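Grasping Lab, Handout 6: Comparing Two Hands on One Awkward Object
Course home | Handouts | Lab rules | Grading
Notes by Marlies Ruchti, revised in November. Corrections to Lorenz Koller.

Read before the lab. Last term most groups read it during the lab, and the reports showed it.

6.1 Why the catalog won't help

Every hand on the market can hold a tennis ball. The Rikwood comparison sheet in your packet gives payload, finger speed and grip force, and by those numbers you could pick a winner over coffee. Severin Lanz did that two years ago and we still have the hand he picked, in its box. Payload is measured with a smooth cylinder, hung straight down, by people who want to sell you the hand.

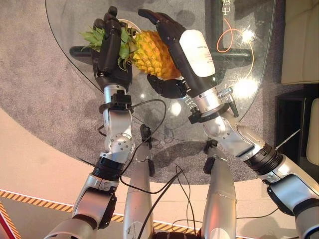

Test objects should be annoying in ways you can name. A good one has two ends that behave differently, a surface that isn't uniform, and a weight that sits somewhere inconvenient. A pineapple does all of this for the price of a sandwich. With one hand closed around the crown and the other cradling the body, thumb pressed under the lower side, you have two separate grasp problems tied together by a fruit. Leaves fold and slide. The body hardly gives. A controller tuned on one end will have firm and wrong opinions about the other.

6.2 Terms we will use

Power grasp: fingers and palm both in contact.
Cradle: the load rests on the hand, and closing force matters less than where the thumb is.
Handover load: the share of weight each arm carries. It is never half and half, whatever your slide says.
Regrasp: letting go on purpose. Letting go by accident is a drop, and is logged as a drop.

6.3 Procedure

Run the same lift under both controllers, Skevus (position control with a force cutoff) and Costache (compliant all the way through). Start with one hand at the crown and the other open. Close the crown hand first, bring in the second, lift, hold, set down. Don't change finger gains between trials. If you did change them, say so; Shona Dow can read the log files faster than you can think up a story.
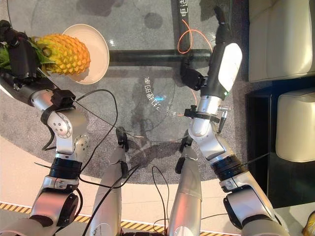 Setting down gets the least attention and causes most of the trouble. Position control will happily keep pushing after the object has arrived, and the cutoff only trips once the force is well past polite. Compliant control has the opposite fault and may stop early, with the load still partly on the fingers. Record wrist force through the whole descent and mark the point where you think contact begins. Then compare marks with your lab partner before either of you looks at the other's plot.

Sample logging at 100 Hz. Anything higher fills the disk, and Jarosław Ostrowski will write to you personally.

6.4 What to hand in

One force plot per controller, same axes. A drop log, even if it's empty. A paragraph on which hand had the harder job, with evidence. Past reports have averaged 2,000 words, and 67 would have covered most of them.

Further reading: Trison hand manual, chapter on thumb placement. Skip the introduction.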